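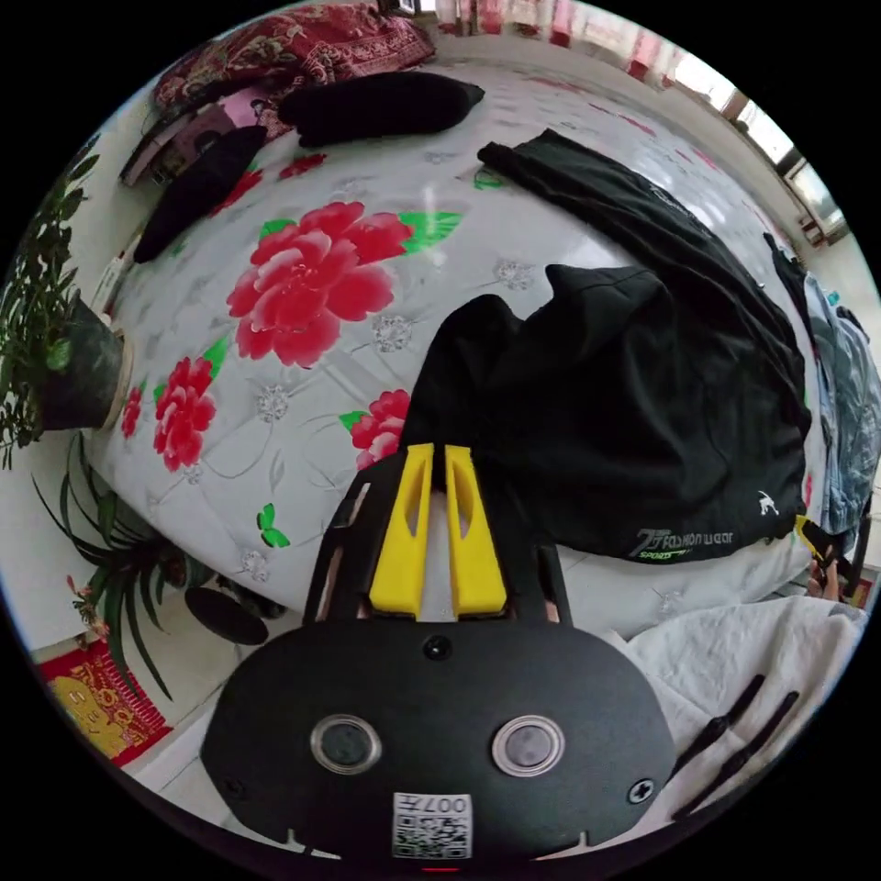
How long should it take to clear clothes off a bed and put them away?
For one person's things at the end of an ordinary day, four minutes is plenty, provided every piece already has a place to go.

PLILLONCOMBE, 29th January. Handano, the home-organizing company that has been helping households sort out their closets, linen shelves and spare rooms from its workshop in Plilloncombe, is delighted to announce the opening of registration for The Cleared Bed, a free home program devoted entirely to the one piece of furniture that seems to collect more clothing than any dresser ever built.

The program is open to 3000 households, and it asks very little of them. There is nothing to buy, no special hanger to send away for, and no need to empty the whole house onto the lawn before you begin. Participants receive a printed guide, a set of plain paper labels for drawers and shelves, and a short letter of encouragement every so often from the Handano team, who would like it known that their own beds have had a jacket or two on them from time to time.

Anyone who has shared a home with other people will recognize how it goes. The bed gets made in the morning, with the good flowered spread pulled up and the pillows more or less where they should be. Then somebody changes for work, somebody else changes for practice, a pair of trousers is stretched out so it won't crease, a sports top is dropped beside it in a heap, and by evening there is a decision to be made about all of it before anyone can lie down. Dark clothes are the worst for this, we have found, as one black garment on top of another looks like a single pile and it's hard to tell what is clean, what has been worn once, and what really ought to go in the wash.

"We have spent years talking to people about closets, and what they kept wanting to talk about was the bed," said a spokesperson for Handano. "They would show us a beautifully arranged wardrobe and then, a little shyly, open the bedroom door. So we thought, well, let's start where the clothes are! The bed is a lovely big flat surface at just the right height for folding, and we would like people to enjoy using it that way and then have it back again by bedtime."

How The Cleared Bed works

The guide walks each household through a small evening routine built around the bed as a sorting table. Everything lying on the spread is lifted, looked at once and given one of a few simple destinations: drawer, hook, wash basket, or the chair if it is going to be worn again tomorrow. (Handano has no quarrel with the chair. The guide includes a full page in its defense.)

Trousers come first, being the longest and the most inclined to hang off the side. The guide shows how to bring the legs together, smooth them along the spread with the flat of the hand, and fold them in thirds from the hem, or hang them over a bar if there's one to spare. Sports shirts and other soft, slippery tops come next. These are laid face down, the sides turned in, and rolled from the bottom up, a method which keeps a printed logo from being creased across the middle and lets several stand side by side in a shallow drawer. Belts, straps and other long narrow bits and pieces go last, coiled loosely and set together in a small box near the door.

After the clothes comes the bed itself, and we admit this is the part we enjoyed writing most. A chapter on spreads, sheets and blankets covers how to shake out a quilted spread without dragging it across the floor, how to tuck a rumpled bottom sheet back in without taking the whole bed apart, and what to do with the heavier blanket that is wanted on cold nights and is in the way the rest of the time. The guide suggests folding it lengthwise and keeping it at the head or foot of the bed, whichever is farther from where the clothes tend to land. There is a friendly word about pillows too. Bolsters and other cylindrical pillows do best laid along the headboard end in one line, with the softer printed ones in front, and if they drift during the day it takes only a moment to push them back.

Tried at Flultgate first

Before opening registration, Handano ran a trial at Flultgate, the apartment community on the east side of Plilloncombe, where 40 households followed the routine from the first week of June until they had used up all their labels. Their comments shaped the finished guide in a great many ways. The original version had a chapter on ironing, which went unread and has been taken out. The section on shared beds was made longer at the request of nearly everyone who had one. Several families with teenagers asked for a page that could be pinned inside a bedroom door, and there is now a page exactly like that, with large print and very few words on it.

One Flultgate household wrote in to say that they had kept to the routine quite happily except on laundry day, when clean clothes from the whole family arrived on the same bed all at once. A separate laundry day sheet was added in answer to that letter. It recommends sorting by person before sorting by type, and putting each person's stack outside their own door, where it becomes their business.

Paper goods by Hollmann

The guide and labels have been produced by Hollmann, the Plilloncombe print shop that has made Handano's workshop folders from the very start. The guide is spiral bound so that it will lie open on a bedside table or on the bed next to the folding, and the labels can be written on in pencil and changed when a drawer changes its purpose. The cover is a soft gray, chosen after a long and good-humored discussion in which every other color was somebody's least favorite.

Joining the program

Households may register at the Handano workshop front desk, or by mail to Handano, 407 Market Row, Plilloncombe. Please give the name of the household and the number of beds, as each bed gets its own set of labels. Guides will be sent out in the order that registrations arrive. There is no charge for the materials or the mailing, and those who would rather pick up their packet in person are very welcome to do so and to stay for a cup of coffee.

Community rooms, student residences and guest houses that would like guides for several bedrooms are asked to write separately, so that the packets can be boxed together.

About Handano

Handano is a home-organizing company based in Plilloncombe. It offers workshops, home visits and printed guides on the everyday care and storage of clothing, bedding and household linen. Its earlier guides include one on linen shelves and another on shared closets, both of which can still be had from the front desk.

Press contact: Handano Press Desk, 407 Market Row, Plilloncombe. Sample guides and label sets are available to editors on request.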